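Thirty-eight rules for picking up a basket

Vestari sent over its new "good practice" guide for small arm cells on Wednesday, and I read all of it, which I suspect puts me in a small club. It has 38 rules. Maybe a dozen would change anything you do at the bench. The rest say things like "ensure the workspace is suitable for the task." Suitable according to whom? The guide doesn't say.

Rule 4 wants the work surface "visually neutral." I asked Sinéad Tully at Brennan what she thought that meant and she said gray, probably, or whatever the auditor's own table looks like. We run on wood planks. The grain changes direction where boards meet and one side gets brighter light than the other. I'd call that a fair test of a camera. Vestari would call it a finding. 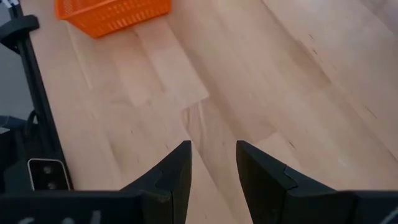
Wrist view, fingers open, orange basket up near the top.

Rule 11 I do like: open the gripper fully before any approach, and check it from the wrist camera, not from the number the controller reports. I've been burned by that number. Rule 12 then ruins it by asking for a signed sheet every time. Zenthorpe tried signed sheets last January and ended up with a binder full of identical initials — all in the same pen.

Then there's the inspection interval. Fingers are to be checked every 2,000 cycles, or 3,000 if the parts are "light." No test data, no definition of light, no mention of what the fingers are made of. I wrote to ask where the numbers came from and got back a link to the guide.

I'll keep rule 11 and the one about strain relief on the cables. Hokovov says it's adopting the whole thing. I'd like to see their binder in a year.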